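Preguntas frecuentes sobre el doblado de ropa y el cuidado de las esteras
Lavandería y arreglos Brosis 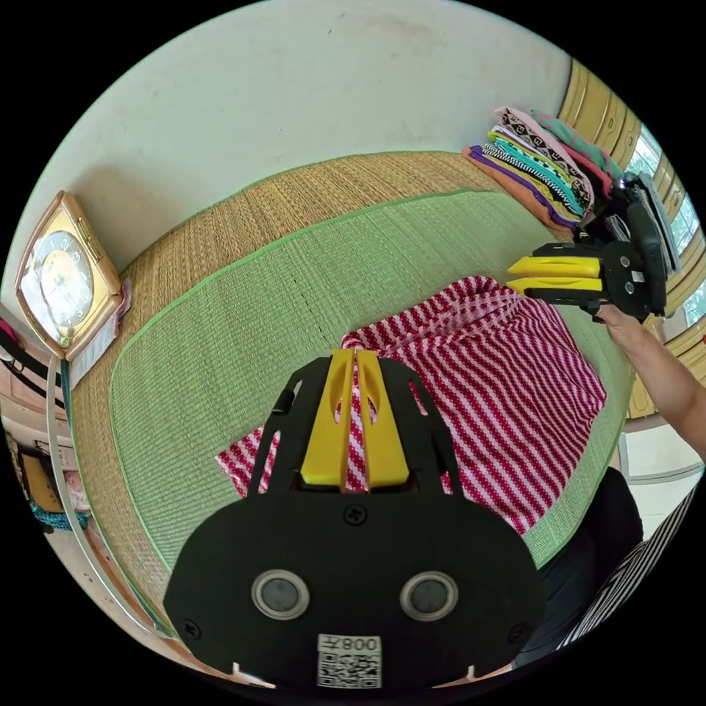 Estas son las consultas que más recibimos en el mostrador y por correo. Si la suya no aparece, escríbanos desde el formulario de contacto y le responderá Yesenia Tello o Fredy Villanueva.

¿Puedo doblar la ropa sobre la cama?
Sí. La cama es más ancha que casi cualquier mesa doméstica y permite extender una prenda grande por completo. Conviene que la superficie esté lisa y seca. Una estera tejida sirve bien, porque no se arruga como la sábana al tirar de la tela.

¿Cómo se dobla una tela de rayas diagonales?
Guíese por los bordes y no por el dibujo. Las rayas en diagonal engañan a la vista y es fácil acabar con un doblez torcido. Extienda la tela, alise los pliegues del centro hacia fuera, junte las esquinas y repita hasta llegar al tamaño del estante.

¿Qué hago si la tela se amontona en el centro?
Levántela por dos esquinas, sacúdala una vez y vuelva a dejarla caer. Si la alisa con la mano cuando está amontonada, las arrugas quedan marcadas.

¿En qué orden apilo las prendas?
Las grandes y pesadas abajo, las finas arriba. La pila se sostiene mejor apoyada contra una pared. Los colores vivos se pueden apilar junto a los blancos siempre que todo esté bien seco.

¿Cómo limpio una estera de paja?
Con un paño apenas húmedo, en el sentido del tejido. No la meta en la lavadora. Después déjela secar a la sombra, con la ventana abierta. En agosto basta con una tarde.

¿Se puede reparar el ribete?
Sí, cuando el tejido interior está entero. Teófilo Arango revisa las esteras en el local de Stavalholm. El plazo habitual es de 2 semanas.

¿Recogen a domicilio?
Solo en Plalbridge. Indique en el formulario el número de piezas y si hay alguna prenda que no deba plancharse.

¿Dónde encuentro el número de mi pedido?
En la parte superior del recibo. Tiene cuatro cifras, por ejemplo 1274 o 3015. Sin ese número tardamos casi 2 días en localizar una entrega.

¿Guardan la ropa que no se ha recogido?
Sí, doblada y en bolsa de papel. Avisamos por teléfono antes de trasladarla al almacén.

Última actualización: 2020-11-15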